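Print this page
E-mail this page

Garment Folding with Hand-Held Grippers: Guide for Student Teams

Grukwood Student Robotics Program
Prepared by Monique Jacquet, Program Coordinator
Revised October 25, 2022

Purpose

This guide sets out the procedure for recording folding demonstrations for the Horo project. Student teams are expected to read it in full before borrowing equipment. Teams that took part in the January round should note that the sections on pacing and file naming have changed.

The folding unit follows the towel unit. A team that has not yet had its towel recordings accepted should complete that work first. Questions on eligibility go to the program office and not to the equipment desk.

Before You Begin

Each team works in pairs. One student operates the grippers and the other keeps the log. The two students change places after each set of 13 recordings, and the log must show which student was operating.

Check the following before the first recording:

The battery indicator is green on both grippers.
The fingers open and close fully without catching.
The finger pads are clean. Wipe them with a dry cloth only.
The lens has no fingerprints on it.
The storage card has space for the whole set.

A padded jacket is the assigned garment for this unit. It should have a full-length zipper and should be large enough that both grippers are needed to fold it. Empty the pockets. A bed, a large table or a clean floor may be used as the work surface. If a bed is used, pull the cover straight and leave it made throughout the set.

Recording a Demonstration

1. Place the jacket on the surface in a loose heap. Do not arrange the sleeves. Each recording in a set should begin from a different heap.

2. Stand facing the long side of the work area with a gripper in each hand. Hold both grippers in view of the lens for three seconds before moving toward the jacket.

3. Find the collar. Take hold of it with one gripper and lift until the body of the jacket begins to hang. Use the second gripper to take the opposite shoulder.

4. Lower the jacket and spread it, front side up. Several small pulls give better results than one long pull, which tends to drag the whole garment.

5. Fold each sleeve in toward the body. Open the fingers completely before letting go. Padded fabric often clings to the pads, and a half-open gripper will carry the sleeve back with it.

6. Fold the lower edge up to the collar. Press the fold once with closed fingers and release.

7. Withdraw both grippers, hold still for 2 seconds, and stop the recording. 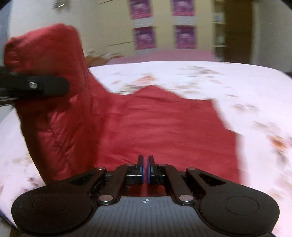
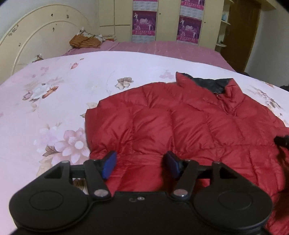
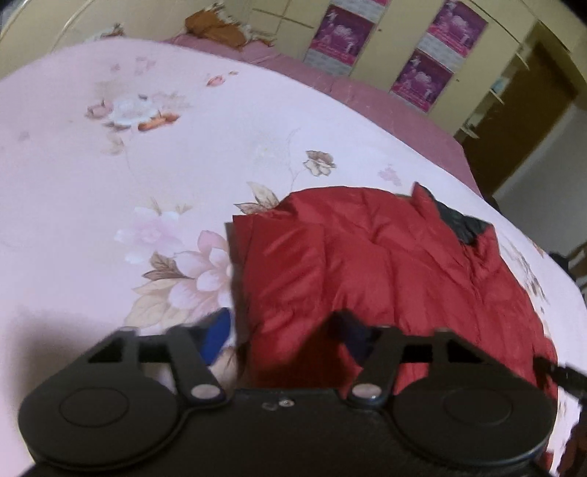 Work on the red quilted jacket, seen from the gripper.

Pacing

Operators new to the equipment usually move too quickly. A complete fold should take about 33 seconds. Fast movements blur the fabric, and a recording in which the seams cannot be followed may be returned to the team. If a grasp fails, open the fingers, back away a short distance and try again within the same recording. Failed grasps are useful to the project and should be kept.

Do not straighten the jacket by hand once a recording has started. If the jacket slides off the work surface, stop, mark the recording as "dropped" in the log, and begin a new one.

Keeping the Log

The log keeper enters one line for each recording. The line gives the recording number, the operator's initials, the starting position of the jacket and the result. Use the result words printed on the inside cover of the log book: complete, partial, dropped or void. "Void" is reserved for equipment faults.

File names begin with the team code, followed by the set number and the recording number. Use hyphens between them and leave no spaces. Files named in the January style will be rejected at upload.

Common Problems

The fabric slips out of the fingers. Take hold at a seam, where there is less padding, and approach from a lower angle.

The two grippers collide. Keep the elbows apart and move one gripper at a time until the collar is secured.

The lining catches. Zip the jacket halfway between recordings and shake it out before the next heap.

The fingers close unevenly. Stop work and return the gripper to the equipment desk with a fault slip. Students may not adjust the linkage themselves.

Submission and Review

Upload the full set, including partial and dropped recordings, together with a scan of the log pages. Han-gyeol Yoon reviews all submissions for the folding unit and will return written comments to the team. Sets that pass review count toward entry in the Wikholm student challenge, where teams present a folding task of their own design.

Equipment is to be returned in the Van Loon cases in which it was issued, with the chargers and the log book. The next team cannot be issued a case until the log book is back.

Print this page
E-mail this page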